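Wuveck 2828 Prayer Time Display

The Wuveck 2828 is a wall-mounted display for mosques, prayer rooms, schools and community centers. It shows the current time, the Hijri and Gregorian dates, the start times of the five daily prayers, and the iqamah times set by the mosque. Sunrise is shown on a separate line.

Prayer times are calculated within the unit and do not require an internet connection. The location may be chosen from a list of 257 preset cities or entered by latitude and longitude. Standard calculation methods are included, with a choice of Asr method, and each prayer may be adjusted by the minute to match a printed local timetable. Mosques that follow local moon sighting can move the Hijri date forward or back by up to two days.

Iqamah times may be fixed or set as a number of minutes after the adhan. A separate schedule is available for Ramadan and is retained from year to year. The Friday prayer line accepts up to three times, for congregations that hold more than one Jumuah.

The display is supplied with a wall bracket, a power adapter, a remote control and a printed guide in English and Arabic. The adhan may be played through an existing sound system by way of the audio output. Volume is set separately for Fajr, and the sound can be turned off for any prayer.

Warranty and service

The 2828 is covered by a three-year limited warranty on parts and labor. Repairs are carried out at the Larcombe service center. Please obtain a return number before sending a unit, and keep a written copy of your iqamah settings, as these may be cleared during repair.

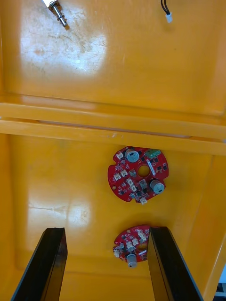

Red circular circuit board in a divided parts bin.

Replacement remote controls and adapters may be ordered separately. Orders placed in the month before Ramadan may take longer to ship.

Related products
Wallin Outdoor Adhan Speaker
Ploreck Desktop Adhan Clock
Wuveck Wireless Remote Control
Wallin Shoe Rack for Prayer Rooms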